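The Town That Learned to Sew Again

In Ellberg the last textile factory closed its doors many years ago, and with it went the sound that people my age still remember from childhood, the needles going up and down behind the windows of Sodlow Street. When I came to live here from Brazil, I was told that sewing was finished. Last January I went to look for it, and I found it in places where I did not expect it.

The first place is a former bakery. Kátia Guerra rents the ground floor and repairs coats, tents, car seats and one time the curtain of a theater. She charges by the hour and does not hurry. On the wall hangs a board with 274 spools of thread, ordered by thickness and after that by color, which confuses every visitor.

"People think the cloth is the difficult part," she told me. "The cloth forgives you. The thread, it does not forgive."

She learned from her grandmother in Irau, a river town where the fishing nets had to be mended before each season. The grandmother let her tie knots for one whole summer before she was allowed to hold a needle. Guerra still makes her students begin like this. They tie the same knot 200 times on a piece of cord, and some of them do not come back for the second evening. Those who stay are a mixed group: a bus driver, two nurses, a boy of sixteen who wants to make his own backpacks.

The nurses brought the conversation to another kind of needle. Closing a wound, they said, has its own rules. In the shop a long seam is usually one thread running from end to end. Skin is often closed with separate stitches, each with its own knot, so that if one opens, the others can still hold. Guerra liked this idea very much. She now uses it on tent seams near the poles, where the pull is strongest. 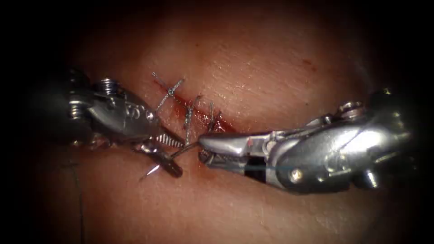 What a repair costs

The money is the less romantic part. A new winter coat in the shopping center costs less than 300 dollars, and to change the lining of an old one can take Guerra two full days. She knows that the calculation is against her. Most of her customers come with something they cannot buy again, such as a father's jacket or a blanket from a house that was sold.

The city gave her some help. Under the Rezende program, which pays part of the rent for small workshops in empty shops, she received 416 dollars each month during the first year. Now this support has ended and she pays everything alone. She took a second evening class to cover it, and she stopped accepting zippers, which she never liked.

On my last visit the boy was finishing a shoulder strap. He had sewn it three times and undone it three times. Guerra pulled at it with both hands, looked at the underside, and gave it back to him without a word. He put it on and went home by bicycle.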